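Hurkance opens its robot teaching room to the public

I spent a morning in August making a robot arm pick up toys, and I got to call it work. Hurkance, the little robotics outfit over in Nindell, has started letting regular people come in and teach its robots by remote control, and I signed up the minute I heard (my kids are still jealous).

You don't write any code. You sit in a chair, put on a headset, and hold a controller in each hand. Move your hand and the arm moves. Squeeze the trigger and the gripper closes. Everything you do gets saved, and later the software studies a big stack of those recordings and tries to do the job without you. They call each recording a demo, and they want 500 of them for every task before they even start training.

Simão Baptista, who runs the sessions, starts everybody off in a simulator called Fenda. I was a bit let down at first – I wanted the real arm! – but he told me newcomers tend to slam into the furniture, and virtual furniture is cheap. Fair enough. I slammed into plenty.

My first good demo took me 135 seconds. Duyên Bùi, who was in the next chair and has been doing this since spring, does the same task in 9. She gave me the best tip of the day, too: stop staring at your hand and watch the thing you want to grab. I'd been steering the fingers around like a shopping cart with a bad wheel, and once I quit doing that it got a lot easier.

The objects are all over the map, and that's on purpose, so the robot doesn't only learn one shape. I had a mug, a banana, and then a little tan model tank with a long skinny barrel, over by a dark cabinet and a lot of gray marble. 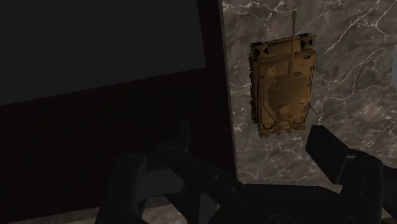 I asked Simão what happens to the bad tries, the ones where you drop everything and say a word you shouldn't. He said some of them get kept and labeled as misses, so the software can learn from those as well. There's no sound recorded, thank goodness.

Sessions run 30 minutes, and you can book two back to back if your arms hold up (mine were pretty sore by lunch). You need to be at least 16, and glasses are fine under the headset. The real arm, a Bošković, is open to anyone who has finished three sessions in the simulator. I have two to go, and I've already booked them both.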